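**Robotic laundry handling** is the use of robots to move, load, unload, sort and fold clothing and other household textiles. It is one of the most studied chores in home robotics and one of the least finished. Washing and drying were automated by ordinary appliances long ago, so the term usually covers the hand work left over: getting clothes from a basket to the machine, taking them out again, and folding them.

## Background

Industrial laundries have used automatic feeders and flatwork folders for decades. These machines handle sheets, towels and table linen of known sizes, and most still need a worker to present a corner or an edge. Home laundry differs in that the items are mixed, arrive in a heap, and have to be dealt with one load at a time in a small room.

Early research robots folded single towels on a table under good lighting, often taking many minutes for each one. Later work moved to two-armed robots trained on recordings of people doing the task by remote control. This method, called imitation learning, is now common in trials of household chores.

## Loading and unloading

Front-loading washers are often chosen for trials. The door faces the robot, and a basket can stand on the floor against the base of the machine. The low opening is a drawback for robots with fixed-height bodies, which must reach down and forward together. 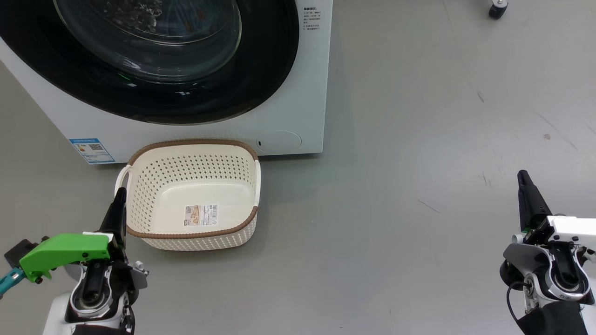 A full unloading task is normally split into stages: opening the door, reaching into the drum, gripping an item, pulling it clear of the rim, and releasing it over the basket. Doors with a push latch are easier than those with a recessed handle. Many published results start with the door already open and should be read with that in mind.

Cloth is hard for a robot to plan around. It has no fixed shape, it hides parts of itself, and two garments may look like one. Sleeves and straps wrap around other items during the spin cycle, so a pull on one piece can bring out several. Wet cloth is also heavier and tends to stick to the drum wall.

The drum adds problems of its own. Polished steel throws back bright spots and reflections that can confuse depth cameras, and the robot's own arm may block the view from its head. For this reason, many systems add a small camera at each wrist. A wrist view shows the cloth and the fingertips together during the last part of the reach.
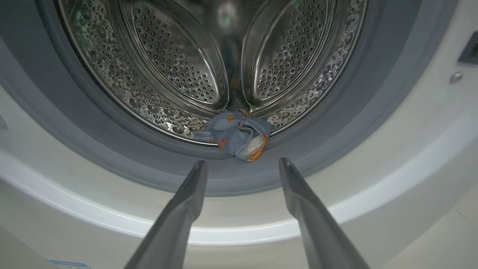 Two-finger grippers are the usual choice. They are cheap, strong and simple to control, and they can pinch a fold of fabric from most angles. Their main weakness is that they have little sense of how much cloth they hold. A soft rubber door seal can also be pinched along with the garment, and small items such as socks may be left in its folds.

## Performance

There is no agreed test for laundry robots, and results are difficult to compare. In a trial run by the robotics firm Kendance, a two-armed machine was given 136 unloading attempts with mixed clothing. The company counted an attempt as complete only when the drum and the door seal were both clear. Its report listed missed socks and dropped items as the most common faults.

A separate study led by Davina Yule at the Evness laboratory compared robots with people on the same load. The robot needed 210 seconds to empty a drum that a person emptied in well under a minute. Yule wrote that speed mattered less than the number of times someone had to step in, as a robot that works slowly while the house is empty may still be useful.

## Commercial status

Two companies, Janodeo and Duan, have announced home robots with laundry among their listed tasks. Janodeo limits its first model to moving and unloading clothes. Duan offers folding as well, with a remote operator who can take over when the robot is stuck. Some buyers have objected to this arrangement on privacy grounds.

Hotels and care homes are seen as a nearer market than private homes. Their loads are more uniform, and staff are on hand to clear faults.

## See also

- Domestic robot
- Imitation learning
- Robotic grasping
- Washing machine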